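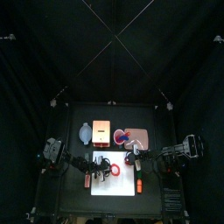
A pale blue bowl, a peach-colored box and a white cup with a red rim on the table.

The Ferry That Never Leaves
Why the comedy manga Kendetholm is still worth reading after its strange ending

On the first page of Kendetholm, a young man runs for a ferry and misses it. He sits down on his suitcase, eats the lunch he had packed for the crossing, and learns from a talking gull that the next boat goes in seven years. The gull finds this very funny. The young man, whose name is Odo, does not, and the comedy of the whole series comes from these two opinions.

Consolacion Manalastas drew Kendetholm for more than four years, and the collected edition from Pliner fills six volumes. I bought the first one because of the cover, on which Odo is being chased down a staircase by a wedding cake. I thought it would be a book of silly jokes, and for perhaps half of the first volume I was right. The island of Kendetholm is populated by retired monsters. They have rules about laundry. They have a newspaper which prints only complaints. Odo rents a room from a sea witch called Mrs. Arsenault, who takes her payment in memories, and he tries to cheat her by paying with the boring ones.

This last joke is where the series becomes something larger. In the beginning Odo gives away waiting rooms, haircuts, a lesson on the geography of rivers. Mrs. Arsenault accepts them politely and puts them in jars. Then, in volume two, there is a chapter in which he is short on boring memories and gives her an afternoon in his grandfather's shop when nothing happened. Eleven chapters later a visitor from home asks Odo about the shop, and he makes a friendly face and says that he does not know it. Manalastas gives this no special panel. It is a small drawing at the bottom of a left-hand page, and on my first reading I passed over it completely.

I have read many comedies that turn serious, and often I feel the moment when the author has decided to be important. The lines become thinner, there is rain, the funny animal goes away for some time. In Kendetholm the gull is present in nearly every sad chapter and he continues to be rude. When Odo finally understands what he has paid for his room, the gull is trying to swallow a doorknob behind him. The doorknob takes the whole chapter. I laughed and felt bad about it, and I think both were wanted from me.

The drawing is easy to underestimate. Manalastas likes a round, soft line that belongs to children's books, and her backgrounds in the early chapters are almost bare: a horizon, a roof, some grass. The harbor gets more careful treatment. Every rope is tied to something. As the story goes on, the town behind the characters fills up, and by the fourth volume you can follow the streets from one chapter to the next and know which window belongs to the werewolf who teaches the accordion. Odo is forgetting his old home while the reader is learning his new one by heart.

Not everything works. The third volume is mostly taken up by the war with Karnau, a neighboring island inhabited by very proud accountants. The war is fought by letter. As an idea this is charming, and the first exchange, in which both sides demand to surrender before the other can do it, is one of the best scenes in the series. But it goes on much too long, and Odo has little to do in it except carry the mail. The princess of Karnau, Ilvette, arrives as a hostage and falls in love with him after a single conversation about soup. She is a lively character when she is angry. In love she mostly stands in doorways. It is a relief when she takes over the complaint newspaper in volume five and becomes a terror to the island.

There is also the problem of the English edition, which I can judge only partly, English being my second language. The speech of the gull is full of slang that already feels a little old, and the puns in the newspaper sections are replaced with other puns, of which some are good. I liked that the sound effects were left as they were drawn, with tiny translations beside them. When the wedding cake falls in the sea at the end of the first chapter, the letters of the splash go over both pages, and it would be a shame to paint over them.

And then the ending. Readers who have not finished the series may want to stop at this paragraph and come back later. The ferry arrives, of course. It has been promised from page one. Odo walks down to the harbor with the same suitcase, and the entire town comes to see him off, and Mrs. Arsenault brings his jars on a small cart. She offers to return all of them if he will stay, or to keep all of them if he goes. It is an unfair choice, and it is completely in her character. The final chapter then stops on the ferry ramp, at page 676 of the story, with Odo holding one jar up to the light. We do not see which one it is.

Many readers were furious. I remember opening a discussion of the last chapter and closing it again after a few minutes, because people were arguing over the shape of a shadow inside the jar. Some had decided it was the grandfather's shop. Others were sure it was the haircut. One person had compared the lids of all the jars in the series and had a theory that required a printing mistake in volume four.

My own view changed with rereading. The first time I felt cheated, in the ordinary way of someone who has followed a story for a long time and wanted to be told how it ends. The second time I noticed what everyone else on the dock is doing. In the earlier crowd scenes the monsters are always looking at the trouble, whatever it is. On the last page half of them have already turned to go home. The accordion teacher is checking if it will rain. Ilvette is writing something down, surely a complaint. Two children are feeding the gull, who has a ticket in his beak, and I am ashamed to say that I missed the ticket too. It is the gull who is leaving. He has his own little bag.

Whether Odo goes with him I still cannot say. But the bird who laughed at a man for missing his boat has been waiting for the same boat, for the same seven years, and has not mentioned it once. After this I had to go back to the first volume, and his jokes there sound different now. "Seven years!" he shouts on page three, rolling on the stones with his feet in the air. "Seven years, and you brought one sandwich!" There are crumbs around him from some other lunch, drawn with a few dots, which I had always taken for sand.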